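Gruden Household Reset: progress report on the first phase
Submitted 2019-05-27 by Hortensia Urrutia
For: the Castaño fund, small projects desk

You asked for a report on whether the tidying method does what we said it would do. My short answer is that part of it does, and that our application promised more than I would promise now.

What was planned

The application said we would visit 22 homes, teach a floor-first way of clearing a room, and return later to see if the rooms had stayed clear. It said the method would "change the relationship of families to their living space." I didn't write that sentence and I would like it dropped from the next version. We teach people to pick things up off the floor in a certain order. If their relationship to anything changes, we have no way of knowing.

What was done

Thirteen homes have had a first visit. Nine are still waiting. Two of those nine have canceled more than once, and I suspect they agreed to take part out of politeness to Nidia Usuga, who did the sign-ups. I would sooner let them go than keep calling.

Each visit runs the same way. The person brings us to the worst room, which is nearly always the one where the children play or the one where the shopping gets dropped. We start on the floor, with trash first and packaging before everything else. After that come the things that belong in another room, and last the things that belong in this one. Shelves and drawers are left alone on the first visit, even when people beg.

The order matters less than our handout claims. Kevin Cáceres ran four of the visits with toys first and trash last, partly to annoy me, and his rooms looked the same as mine at the end. His visits ran a little longer. That may be the order, or it may be that Kevin talks.

Packaging

The one part of the method I would defend is starting with the packaging. Empty bags are the thing people stop seeing. They lie in with the small colored things on a play mat and get pushed around with them, and when the toys are finally scooped into a box the bags go in too. We opened several toy boxes in which a good share of the contents was wrapping.

Clear plastic is the worst for this. It takes up a lot of room, weighs nothing, and slides on tile. On a printed mat, the kind with flowers and a landscape on it, it nearly disappears, and so do the smaller things. A mat with a busy pattern is a poor place to look for anything small. We had been recommending mats, as a way of giving the mess a border. I now think we should recommend plain ones, or say nothing about mats at all.

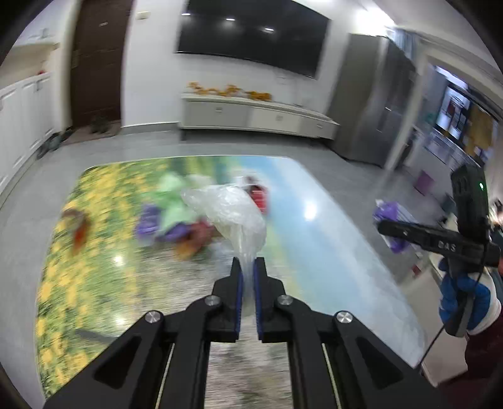
Princess Tolentino disagrees with me here, and asked that it go into the report. Her view is that families already own the mat they own, that the children chose it, and that telling a parent to replace it is how you lose the parent. She would keep the border idea exactly as it is and teach people to shake the mat out over a box at the end of the day. She adds that I have never liked the mats and was looking for a reason.

She may be right on that last point. I have left the recommendation open until the return visits.

The bins

We spent 225 dollars of the materials budget on Skindum storage bins, and I can't say it was well spent. In most homes a new bin became one more thing on the floor. In one home it was being used for wet boots, very sensibly, and I didn't ask for it back. The bins had lids, which I had insisted on. Lids turn out to be a mistake with anyone under six, and with several adults I could mention. A box that has to be opened doesn't get used.

If there is money for bins in the second phase, I would ask you to let us move it to travel. If it has to be spent on bins, then low ones, open at the top.

The Fakness checklist

We were asked to try the Fakness checklist alongside our own handout. It's a printed card with boxes to tick, one for each part of the room. People liked it on the day. Efraín Ospina called the families afterward and found that most of the cards had been put somewhere safe, meaning a drawer. One woman had lost hers under the couch. The families who did still use a card had crossed out nearly everything on it and kept the line about the floor.

I don't take this as proof of much. The calls were short and people tell you what they think you would like to hear. Efraín asks very kindly, and I believe that makes it worse.

Money

We have spent 157 dollars on travel, against the bins figure given above. Trash bags and gloves came out of Nidia's own supplies and she hasn't sent a bill. She should. Please treat the travel line as low, because two of the remaining homes are a long way out and can't be combined with anything else.

What we can't tell you yet

Whether any of it lasts. A room that is clear at the end of a visit, with two outsiders in it and a parent trying hard, tells you very little. The return visits are set for November. We won't give the families a date ahead of time, only the week, and they have all agreed to that. I expect the floors to be partly covered again. What I would like to find out is whether the packaging is gone, as it's the only habit simple enough to have a chance.

The before-and-after photos promised in the application have been taken at every home. I would ask you not to put much weight on them. Anyone can make a floor look good for an afternoon.

Requests

Permission to drop the two homes that keep canceling, and to report on the rest.
Permission to move unspent bin money to travel.
A decision from you on whether the Fakness card stays in. I would take it out. Nidia would keep it, cut down to one line.
The handout will be rewritten before the next group of visits. Kevin has asked to do the part on order, and I have said yes, provided it fits on one side.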